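Ticket 481
Product: Clinow autofocus adapter, used with Omell 50mm and Omell 90mm
Category: Focus / communication errors
Status: Solved, left open for comments
Opened: Wednesday, 8:40 am

Original message

Hi all! First off, I love this adapter. I've been putting my old Omell primes on a modern mirrorless body for months now and it still makes me grin every time the 90mm snaps into focus on an eye. So please read the rest as a bug report from a happy owner.

The problem: with the 90mm mounted, the camera drops the connection in the middle of a session. The aperture reading in the viewfinder goes to two dashes, autofocus stops, and the camera behaves as if no lens is attached. Turning the camera off and on brings everything back, sometimes for an hour, sometimes for three shots. The 50mm on the same adapter had never done it when I opened this ticket (see below, that changed).

Setup:
Adapter firmware is the current one, installed in July.
Camera firmware is current too.
Lenses were both serviced at Kratochvíl last winter, new grease in the 90mm.
Battery grip usually on.
Stabilization on, focal length passed on by the adapter.

Already tried before writing:
Cleaned the contacts on lens, adapter and body with a dry microfiber cloth. No change.
Different battery. No change.
Different memory card (I know, I know, but I had it in my hand). No change.
Reset the camera to factory settings. No change, and I had to set up all my custom buttons again, which I don't recommend!

Update 1

Support asked for three things: whether it happens with the grip off, whether it happens in manual focus, and a log file from the Prunollow desktop utility.

Grip off: still drops.
Manual focus: I shot for a whole afternoon with the focus switch on M and got one drop. So it's much rarer, but it's there. That was a really useful question, because I'd been assuming the focus motor in the adapter was to blame.
Log file: attached to the ticket. If anyone else needs to make one, plug in the adapter with the camera off, open Prunollow, pick Device, then Save Report. On my machine it fails the first time and works the second. The report covers up to 20 power cycles, so save it soon after you see the fault or the interesting part gets pushed out.

The frame counter in the report said 1,573, and I was thrilled to see that. I had no idea it kept count.

Update 2

Okay, this is where it got fun. The reply to my log said the drops all begin with a short loss of power on the lens side, then a failed handshake. They suggested checking for play in the mount.

So I held the body in one hand and twisted the lens very gently with the other. The 50mm has a tiny bit of movement against the adapter, you can feel it but not see it. The 90mm has more. With live view on, I could make the aperture reading vanish by turning the 90mm toward the unlock direction, and it came back when I let go. Then I tried the 50mm again, pushed a little harder, and got the same thing! First time ever with that lens. I was so pleased to have a fault I could repeat on demand that I did it five times in a row.

It also fits with the pattern. The 90mm is the heavy one, and I support it with my left hand on the focus ring. In manual focus I turn the ring slowly. In autofocus I just grab the barrel and swing it around, and that's plenty to shift it.

Update 3

Support pointed me to the spring leaves behind the adapter's front mount ring. There are three, and they press the lens flange tight. Mine were flatter than in the drawing they sent over, one of them clearly so.

What I did, with their okay:
1. Took the adapter off the camera and put a body cap on the camera.
2. Removed the four screws in the front ring, with a proper JIS driver. A regular Phillips will chew these up.
3. Lifted the ring straight up. Watch the contact block - it's on a short ribbon and you don't want to pull on it.
4. Bent each leaf up a hair with plastic tweezers. Really a hair. My first try was too much and the 90mm would barely turn onto the mount.
5. Put the ring back, tightening the screws a little at a time and crosswise.

Took me half an hour, most of it spent being nervous about the ribbon. If you'd rather not open it, they offered to do it under warranty, and that was my backup plan.

Update 4

Results! The 90mm now locks on with a nice firm feel and there's no movement I can detect. I twisted it as before and the reading stayed put. Then a long walk with autofocus going nonstop (dogs, bikes, one very patient heron) and no drops. I did a batch at ISO 2,000 indoors in the evening too, since hunting in low light works the motor harder, and it was fine there as well.

The 50mm is equally solid. Focus at infinity looks right on both lenses, and I checked all four corners on a brick wall for tilt. Nothing I can see.

One leftover: the Omell 90mm sometimes shows as f/2.7 in the file data when it's set to f/2.8. Support says that's a rounding matter in the lens table and will be in the next adapter firmware. It doesn't bother me, but I said I'd mention it here so it doesn't get lost.

I'm leaving the ticket open for a bit in case the drops come back when it gets colder. If you have the same adapter and a heavier lens, try the twist test first, before resets and card swaps. It takes ten seconds and would have saved me my custom buttons. Big thanks to the support desk, who were quick and asked great questions. I'm off to shoot more with the 90mm this weekend and will add a note with a fresh report afterward.
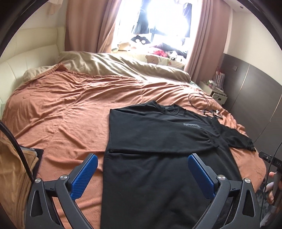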